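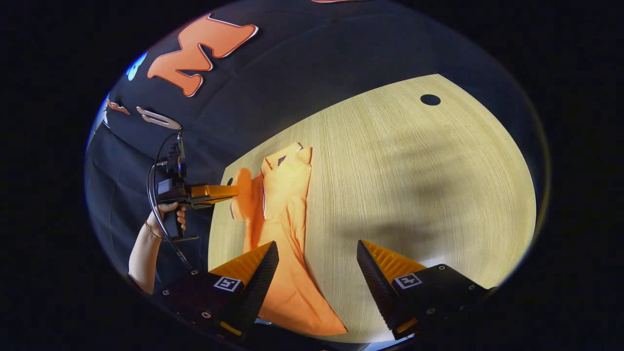 Figure 3. Wrist view from the right-hand gripper during a garment trial.

4.2 Estimating jaw opening

The policy needs the opening of each gripper at every time step, and we recover it from the wrist video alone. Each finger carries a square fiducial marker on its black housing, and the distance between the two marker centers, after undistortion, is mapped to millimeters with a lookup table measured once per gripper. The markers sit low in the image, where the fisheye distortion is strong, so we run detection on two fixed crops and skip the rest of the image. In Figure 3 the jaws and the garment are both orange, and a color threshold tuned on the jaws also picked up the fabric and the large letter M on the backdrop. Our first version, Dikell, used such a threshold and was dropped for this reason. The marker-based version is called Clendik and is used in all experiments below.

When one marker is lost, Clendik assumes the fingers move symmetrically and mirrors the visible one across the calibrated center line. When both are lost, it holds the last value for up to 200 ms and then flags the segment. Flagged segments are kept for training the visual encoder but masked in the action loss. Of 1,000 recorded trials, 41 had at least one flagged segment - most of them during folds where cloth rode up over the housings.

4.3 Aligning the two hands

The left and right streams are recorded separately and start at different times. We align them on the opening signals, using three quick open-close motions that the operator makes with both grippers at the start of a trial. The offset is found by cross-correlation and refined to less than one video interval by fitting a parabola to the peak. We checked the result by hand on 144 trials. Benedita Rebelo labeled the closing instants for these without access to the estimated offsets. The remaining error was small compared with the control period, and we did not correct for clock drift within a trial.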